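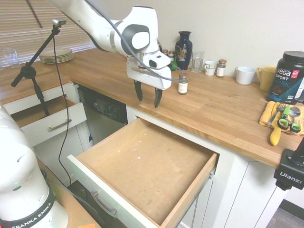
Peninah Rashidi told her first class that a dumpling is only as good as the rest you give to its dough, and that most cooks are too hungry to wait. Many of her students wrote this sentence down and then did not wait. We begin the chapter with her remark and will come back to it in Section 2, when you make the dough yourself.

Chapter 57
Filled Doughs: Dumplings and Hand Pies

Almost every country that grows wheat has some way of closing meat, cheese or vegetables inside a piece of dough. The dough may be boiled, steamed, baked or fried. It may have yeast in it or only flour and water. In the earlier chapters you learned to make flat breads and noodles, and the skills from those chapters are needed again now. The new skill is the seal. If the seal opens in the pot, the filling goes into the water and the work of an hour is lost.

Sinéad Mac Mathúna, whose kitchen notes we use in many places of this book, learned to fold dumplings in the town of Avivden, where they are eaten mostly in December. The women there do not measure. They press the dough with a thumb and look how quickly the mark comes back. A mark that stays means too much water – a mark that jumps back at once means the dough must rest longer. You should try this test each time, also when you follow a recipe by weight.
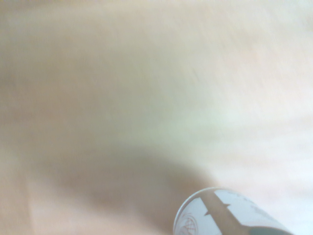

Figure 57.1. Work surface, close view.

In this chapter we use three words in a fixed way. The wrapper is the dough after it is rolled and cut. The filling is everything inside the wrapper. The seam is the line where two edges of the wrapper meet. Other books say "skin" or "case" for the wrapper, and you will meet these words in the reading list.

A filling must be cold when it goes into the wrapper. Warm fat makes the edges slippery, and a slippery edge does not hold. Cooked onions should be spread on a plate to cool, and wet vegetables such as cabbage should be salted and pressed in a cloth. Do not fill to the edge. Beginners nearly always use too much filling, and they see their mistake only in the pot.

Before you go on to Section 1, read again the page on gluten (page 272) and prepare the following:

one batch of plain dough, covered
a thin rolling pin
a small bowl of water for the seams
a clean cloth

Section 1 starts with the half-moon, the easiest of the folds. Make it until the seam is even from one corner to the other, and only then turn to the pleated shapes.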